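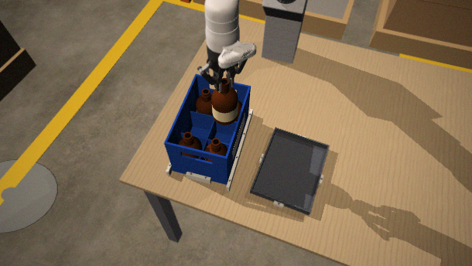

Figure 2. Blue crate with brown glass bottles on a table.

4.3 Setting up earnings guidance alerts

Kaveck Desk compares a company's published guidance with the consensus estimate and raises an alert when the gap passes a set limit. Complete section 4.2 (data feed) before starting.

1. Open Settings, then Alerts, then Guidance.
2. Select New rule. Type a name for the rule. Names are limited to 12 characters.
3. In the Companies field, enter the ticker or full name. Stusano and Timmermans are listed under their parent names in the Flollwood feed.
4. Choose the measure: earnings per share, revenue, or both.
5. Set the period to Quarter or Full year. Do not mix periods in one rule.
6. Enter the limit as a percentage of the consensus estimate.
7. Select Test. The results pane lists past updates that would have raised an alert.
8. Select Save. The rule becomes active at the next feed refresh.

Note: Where a company gives a range, the midpoint is used. To compare against the low or high end, change Range handling on the Advanced tab.

Note: Each rule can hold 2000 companies. Larger lists must be split between rules.

Caution: Changing the reporting currency clears all saved limits. Export the rules first (section 4.6).

Caution: Consensus figures are supplied by the feed and may be revised after an alert has been sent. Sent alerts are not corrected.

If no alerts arrive, check that the feed status is green and that the rule is not paused. Rules carried over from the September release are paused by default.

Section last revised: January 2, 2025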